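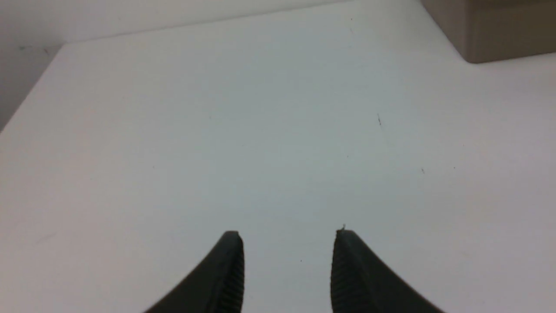 *Tabletop, close up.*

## Serve practice alone, is it worth it?

**loopdrive_katia**

Hi all, Katia Greco, long-time reader and first-time starter of a thread. I got back into table tennis in February after a gap of 19 years (college, kids, a bad knee, the usual) and my serve is terrible. My rating at the Okon club is 914 and I'd guess half the points I lose are over before the rally starts!

My plan is 40 minutes of serving by myself before work, four mornings a week. I do short backspin to the backhand first, then the same motion with no spin, then long and fast down the line. I'm using an old Drallen bat because I can't bring myself to spend money until I stop hitting the edge of the table with it.
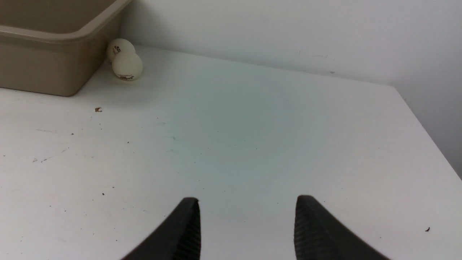 The no-spin one is what's killing me. I can get the heavy backspin to stay low, but as soon as I try to take the spin off it pops up and anybody decent just smacks it past me. Is that a grip thing or am I tossing too low? And is all this solo practice even doing anything without someone on the other side?

**barbieri_blade**

Tossing too low, almost for sure. Most people coming back after a long break rush the toss and hit the ball way above the net. Let it drop! If contact is close to net height, the first bounce can't go anywhere crazy. Also loosen your last three fingers.

I'd skip the long fast serve for a month, though. You've got three serves going and you're rusty on all of them. Pick one motion and two spins.

**loopdrive_katia**

OK, the loose fingers thing is new to me, I've been strangling the handle. But I really don't want to drop the long serve. It's the only one that wins me free points right now, and free points keep me showing up.
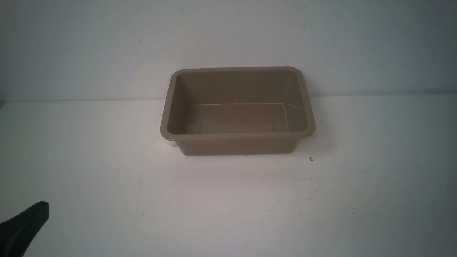 **Najwa Tarawneh**

Keep the long serve, and I'll happily argue with Barbieri about it. If you only ever serve short, people creep up to the table and your short stuff stops working. I went from 914-ish territory to 1704 and the long one was in my game the whole way.

Where I disagree with *you* is the 40 minutes. My arm is mush after 15, and then I'm just practicing bad serves. Do less and stop while they're still good.

**barbieri_blade**

Sure, but you had a coach fixing that serve as you went, Najwa. Katia is on her own at six in the morning. Bad habits on a fast serve are miserable to undo — ask my elbow.

**Najwa Tarawneh**

Fair about the coach. I still say keep it.
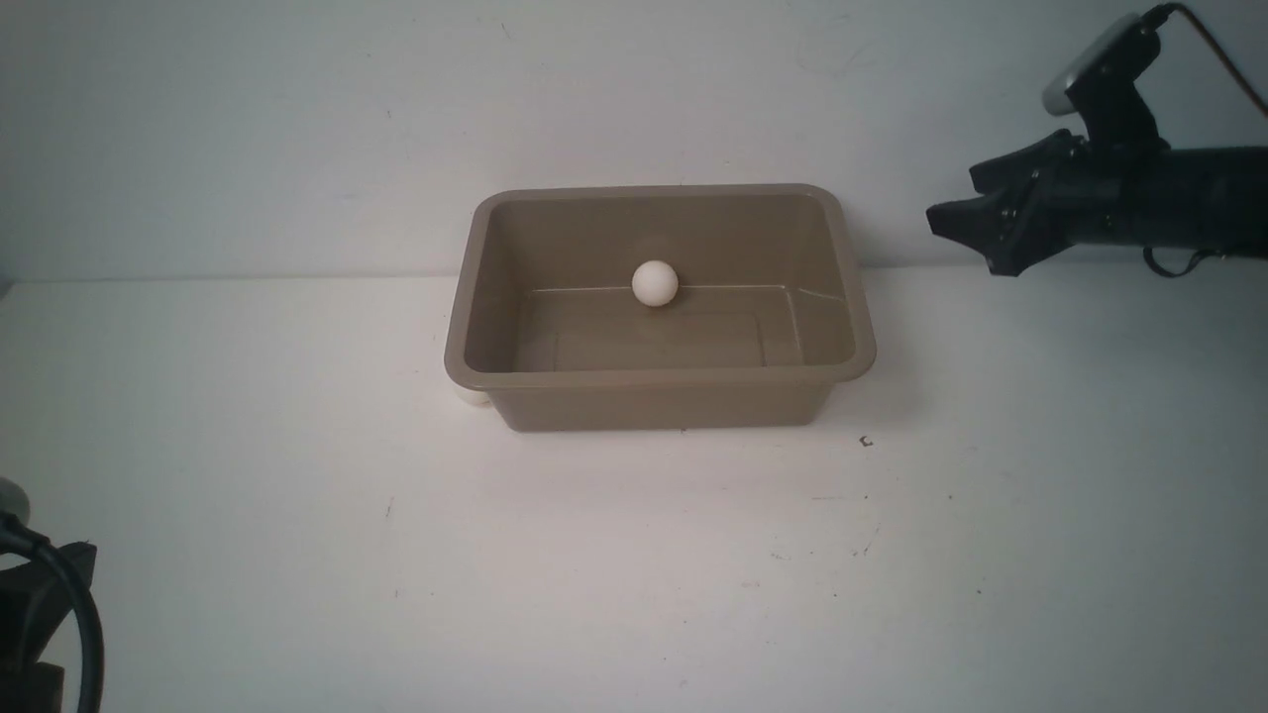

## Update from Katia

**loopdrive_katia**

Two weeks in! I split the difference, so it's 20 minutes, mostly the two short serves, and a few long ones at the end as dessert. The higher contact point was the problem, and the no-spin serve is finally staying down maybe half the time. I lost at the Baltotar open anyway (first round, ouch) but he popped two of my no-spins straight up in the air and I was so surprised I missed one of them.

Next question is whether I should replace the Drallen before summer.

**barbieri_blade**

New rubber first, same blade. And go thinner than you think you want.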